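**Re: lymph node leaflet won't print past page 2**

Hi Jirayu, thanks so much for your patience on this one, and for sending the leaflet over again! I went through it on Friday morning (10/14/22) and the swollen glands diagram was the trouble – it had been saved at over 4,000 dots wide, and the Pedden printer gave up every time it got there. I've swapped in a smaller copy and all 7 pages came out fine for me. Could you try it at the Postau clinic and let me know? 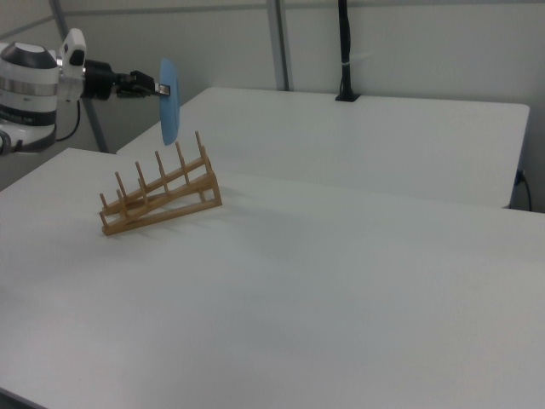

Attachment 1: light blue plate and dish rack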